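September 2025

The first cool morning in Prevville, and I had to look for my socks. 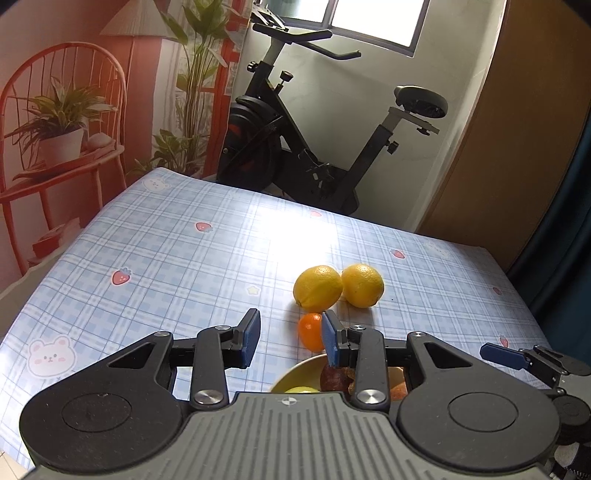

Small fruit on the table.

I went to the market street before eight, because I wanted plums for jam. My grandmother's recipe says two kilos of plums and 200 grams of sugar, which is very little, and one must cook it long and stir with patience. The woman at the stall said the good plums come from Skorlow and that this is the last week for them. I believed her and bought too many. The bag was heavy on the hill, and I rested two times on the wall near the Mansour bakery, where it smelled of caraway.

In the afternoon I cooked. The kitchen windows became white with steam and I opened them, and then a wasp came in, so I closed them again. I got 76 on my grammar test last week, and I had promised myself to learn the prepositions while the jam was cooking. I learned "in time" and "on time" — I still mix them. The bottom of the pot got a little dark during this studying, but the jam tastes all right, maybe more like the one from home than I expected.

My aunt wrote from Tulov that they already heat the stove in the evenings. She asks if I will come in October. I wrote to her that I would like to, but the train ticket is expensive now, and I must first ask at work for the days. I did not yet ask.

The jars are standing upside down on a towel. I still have to write the labels, and I must buy a new pen for it.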